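My Year of Paying Tax on Coffee

I bought my first bitcoin to impress my brother-in-law, which is a terrible reason to buy anything. It was $100 worth. Then I bought some more, swapped a bit for a coin called Arano that I still can't explain, and signed up for a prepaid card from a wallet outfit named Vultum so I could pay for lattes with it (I know, I know).

Then came tax time. Did you know every one of those lattes counts as a sale? In the eyes of the tax code, crypto is property, so each time I tapped that card I was selling a tiny sliver of something and owed the government a gain or a loss on it. I had 897 transactions. Most of them were breakfast.

I downloaded the file from Vultum at 11 at night, feeling brave, and by one in the morning I was on the kitchen floor with a highlighter. Half the rows had no purchase price. The Arano swap showed up twice, once as a deposit and once as a "reward," and I swear I never got rewarded for anything.

So I called Taner Çetinkaya, who does my regular taxes and has the patience of a saint. He asked which coins I'd sold first. I said, the round ones? He sighed and set me up with a spreadsheet that matched each sale with the oldest coins I had left, and we spent most of October filling it in. My total gain for the year came to $3,802, and a good chunk of that was the swap I'd forgotten making!

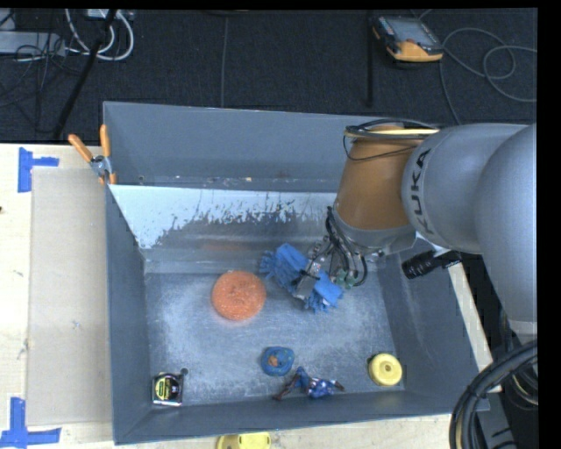
Obinna Igwe wrote to me after I griped about all this in my newsletter, saying I had it easy, and that his old exchange had shut down and taken his whole trading history with it. He rebuilt two years of trades from bank statements and confirmation emails, and he now saves a copy of everything on the first of the month.

I've started doing the same. It takes me 15 minutes, plus however long it takes to remember my password. The card is in a drawer, and I pay for my coffee in dollars.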